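Home | Cells | Grippers | Safe Working | Downloads | Contact

Zotach Bin-Picking Cell – Set-Up Guide
Section 9: Working rules for the bin and the area around it
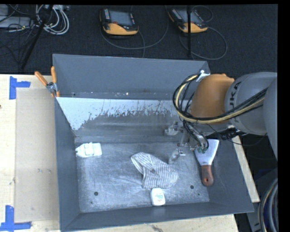
A reader from the Dranholm site asked whether the rules in this section still apply when the arm is only being jogged at slow speed and no program is loaded. They do. Slow speed lowers the force of a hit, but a hand between a finger and the bin wall can still be crushed.

Read this section before the first pick of each shift. It covers mixed-object bins with a single arm. For conveyor feeding, see Section 11.

9.1 Before power-up

1. Check that the bin sits flat on the table and does not rock when pressed at each corner.
2. Clamp the bin by the rim. Keep clamp handles outside the pick area, and enter each clamp in the cell model as a solid block.
3. Mark the position of any fixed item on the table with tape at the corners. If the item is moved, it goes back to the marks before the next run.
4. Look along the full length of the hoses and cables on the arm. There should be enough slack for the wrist to turn both ways, with no loop hanging low enough to catch the bin rim.
5. Test the emergency stop on every teach pendant connected in the cell. Log the result.

NOTE: Bin position is checked again after any contact between the gripper and a wall, even a light one.

9.2 Loading the bin

1. Stop the arm and wait for the drives to switch off. A paused program is not a stop.
2. Place objects by hand. Do not drop or throw them in.
3. Keep flat tools with a broad blade away from the corners if you can. A blade leaning on a wall is hard to grip and can slide when touched.
4. Lay cloth and other soft items where they do not hide a hard object underneath.
5. Step back behind the floor line before you enable the drives.

CAUTION: Never reach into the bin to turn or free an object while the drives are on. Use the hold position, then stop, then reach.

9.3 Speed and force limits

Manual mode: 60 mm/s inside the bin.
Automatic mode: 158 mm/s inside the bin, full program speed above the safe height.
Safe height: 86 mm above the rim, measured from the lowest finger.

These are the limits for the Stidarar controller package as delivered. Lower values may be set on site. Higher values need a new risk assessment, signed before the change is made and kept with the cell records.

9.4 If an object is dropped or jammed

1. Stop the arm. Do not try to recover by jogging until you have looked at the fingers from both sides.
2. If the object is loose, move the arm up to safe height in manual mode, stop again, and take the object out by hand.
3. If the object is held between a finger and the wall, jog away from the wall in small steps. Do not open the gripper first – a bent blade can spring out.
4. Check the fingers, fittings and connectors for damage.
5. Write down the object, the grip used and the arm position. Jams that repeat with the same object should be reported to Naqvi Support with the log attached.

9.5 Pendants and floor cables

Only one pendant may have control at a time. The person holding it is in charge of the cell and says out loud when the drives go on. Pendants not in use go on the wall hook with the enable switch released. Route floor cables away from the walking path, and keep them clear of stand legs.

Reader comments (3)

dk_cells: Table in 9.3 is clearer than the old one. Is safe height the same with the long fingers fitted?

Zotach Docs: Yes. It is always taken from the lowest finger, so enter the new finger length before you run.

millhand: We had two jams in June from step 3 in 9.4 being skipped. I printed that part large and hung it by the gate. Would be good to have it as a one-page download.

Section revised 1/10/18 | Contact Naqvi Support | © Zotach | Back to top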